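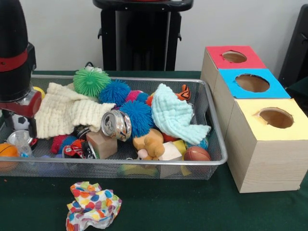
July, evening session, Astgate workshop, table 2

Entry: O. Văn. With Aniela Sadowski on the cameras.

Purpose: get the arm, the overhead depth camera and the side camera to agree on where the bin is. Last session the gripper closed short of every target near the far rim and we blamed the wrist. I no longer think it was the wrist.

Setup, for whoever repeats this:

Arm bolted to its plate, base not moved from last time. Table legs locked. Green cloth pulled tight and taped underneath at the corners, with the creases worked out toward the side away from the base. Bin filled and left as it fell. Hole boxes in a row at the side of the bin, holes up. Head camera on the post, lens roughly 900 mm above the cloth. Side camera on its own clamp at table height. It is not used in the control loop and only records.

Power on, ten minutes of warm-up with the joints holding at home. The shoulder drifts for the first few minutes and there is no point calibrating against that.

1. Extrinsics

Old transform from camera to base was done by hand with a steel rule and it shows. Ran the checkerboard routine with the board clamped in the fingers. First solve was garbage. The board had slipped in the grip on the second pose and every pose after that carried the slip. Put rubber on both faces of the board where the fingers hold it and started over.

Second solve converged. Difference between the rule and the solve was 12 mm along the long side of the table, almost nothing across it, and a small tilt about the long axis. That accounts for the short closes at the far rim by itself, with no help from the wrist. Wrist offset in the config goes back to what it was before I "fixed" it. Left a comment in the file so I don't fix it again.

Check: touched the tip to the four bin corners in turn, reading each corner out of the depth image first. Near corners good. Far corners good enough to stop.

2. Depth holes

Registered color from the head camera still comes out with black speckle where there is no depth. Most of it is along the table edge, where the surface stops and the next thing down is floor tile. Harmless there. We mask everything outside the table polygon anyway.

Inside the bin is what matters. Over the whole bin region, 89 percent of pixels return a depth. The remainder is concentrated on shiny and clear things, as expected. The clear bottle is the worst item we own. The projector pattern goes straight through it and the camera reports whatever is under it, so the planner sees a good flat spot and sends the fingers into plastic. The crushed can is better than I expected. The dents scatter enough light that part of it returns, and the part that returns is usually enough for a plane.

The spiky balls return plenty of points, all of them noisy. Median filter turns them into smooth balls slightly larger than they are. I left it that way. Fingers opening a bit wide on a soft ball costs nothing.

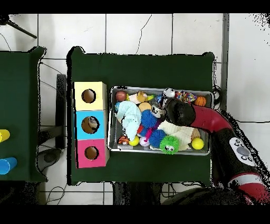 Tried the larger fill radius in the hole filler. It closes most gaps in the bin but also welds the rim to whatever is leaning on it, and then the segmenter returns one object with a rim attached. Back to the small radius. Two passes at small radius gives a similar fill with less welding, at the cost of time.

Exposure: auto exposure hunts when the red housing comes into view over the dark cloth. Locked it. Gain locked too. White balance was already locked, by Aniela, who says she told me that in spring.

3. Timing

Stamped both ends. Camera frame to joint command is 43 ms when the hole filler runs one pass. I did not get a clean number for two passes. The logger was writing to the same disk as the side camera recording and the figures jumped all over. Need to move one of them before quoting anything.

For static picks none of this matters. It will matter if we go back to closing the loop during the descent, which Giorgia Negri wants and which I would like to postpone until the cable routing is done (see 6).

4. Approach and grasp

Planner proposes a top-down grasp on the highest segment with enough clear room for both fingers. Clearance test uses the depth map only. Notes by class of object:

Hard balls. Fine when they are on top. When one sits against the rim the outer finger has nowhere to go and the planner should rotate the wrist so the fingers straddle the ball along the rim. It does this now, after the sign error in the rotation term was corrected. The sign error had been there since we switched to the Ondum fingers. They mount mirrored relative to the old set. It should have been on the mounting sheet and I have written it there.

Knitted cloth. Segments well, grasps badly. The planner goes for the centroid, which on a draped cloth is usually on top of something else, and the fingers close on cloth plus whatever is underneath. Pinching a fold would be better. Wrote a fold detector that looks for ridges in depth along the cloth segment. On the cream cloth it finds ridges. On the pale blue one it finds the waffle texture and thinks every row is a ridge. Needs a minimum ridge height, value to be determined.

Wooden blocks. No problem if they are flat. Corner-up blocks twist out on closing.

Plush. No problem at all. I would happily fill the bin with plush and report excellent results. 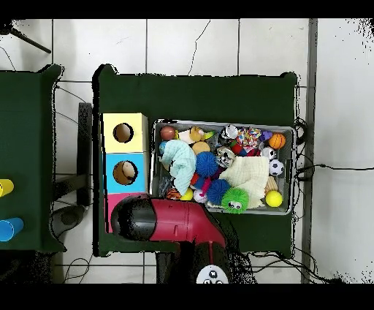
Force threshold stays where it was for plush and cloth. For blocks I raised it one step. The fingertip pads on the left finger are worn smooth at the front corner and a harder squeeze hides that for a while. Replacement pads are a Drurkero part. They sell them in pairs only, so we will end up with a spare right.

5. Placing

Three boxes, one hole each. The place targets are taught, with no detection. This is fine until someone bumps the boxes. I would like a tag on each box, or failing that a stop screwed to the table edge so the row can only sit one way.

Retract after a pick goes straight up and then across. The across leg used to cut the corner over the bottom box (bottom as the head camera sees it, nearest the arm) and the housing came closer to it than I like. Added a waypoint. The path is longer and looks clumsy but the forearm now clears with the wrist at any rotation. Tested with an empty gripper at quarter speed, then half. Not tested at full.

The release height is one value for all three boxes, and the boxes are different sizes. Wrong on its face. Needs a value per box, measured from the top of each hole. Ten minutes of work. Put it at the top of the list for next time and do not run at full speed before it is in.

Also: soft objects larger than the hole should not be sent to a box at all. At present the planner has no idea how big the holes are. Either give it a hole diameter and compare against the segment's short side, or send anything soft to the second table. I prefer the comparison. The soft-goes-elsewhere rule was proposed for cloth and then someone will add plush, and then we have a table full of rules.

6. Cables

The bundle along the right side of the table is still on the floor. The camera cable and the arm power run in the same bundle and I get dropped frames when the shoulder accelerates. May be coincidence. Separate them before spending an evening on drivers. Tsao clips are in the drawer under the vise, the adhesive ones do not hold on the painted post, use the screw type.

The long cable across the tiles needs a cover strip or a new route along the wall. I have stepped over it all evening.

7. Post

Tapped the camera post with a knuckle while watching the live depth. The whole table shifts in the image and takes about a second to settle. The arm does the same thing to it at the end of a fast move, through the floor or through the cables, not sure which. Sandbag on the foot helped a little. A brace from the post to the table would couple it to the arm and make things worse, so no brace to the table. Brace to the wall, if the shop allows holes.

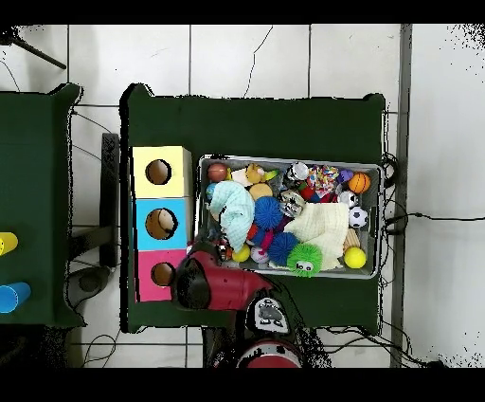
Urszula Krawczyk, reading this over before it went in the binder, objects to the wall brace. She says the wall in question is plasterboard on thin studs and moves when the street door shuts, and that a heavier foot on the post would do more for less. She would also take the settle time out of the problem by waiting for it: hold off the capture until two consecutive depth frames agree on the table plane, then plan. On the cables she agrees, and asks that the arm power be moved and the camera cable left where it is, the camera connector being the fragile one.

Fine. Plane-agreement check is simple and I will write it first, ahead of anything to do with drilling. Threshold to be set from the noise on a still table, measured with the arm powered but holding.

Open items, in the order I would do them:

Release height per box.
Plane-agreement check before capture.
Arm power out of the camera bundle, screw clips.
Logger and side recording on separate disks, then repeat the timing with two passes.
Minimum ridge height for the fold detector. Use both cloths.
Hole diameter in the planner.
New pads, left finger.
Stop or tags for the boxes. Weronika Krajewska has offcuts that may do for a stop, ask before cutting anything.
Clear bottle: leave in the bin. Log the misses under their own label so they don't get mixed in with real grasp errors.

Calibration file saved under tonight's name with the rule-measured one kept beside it. Arm parked at home, brakes on, main switch off. Cloth tape at the near left corner is lifting again.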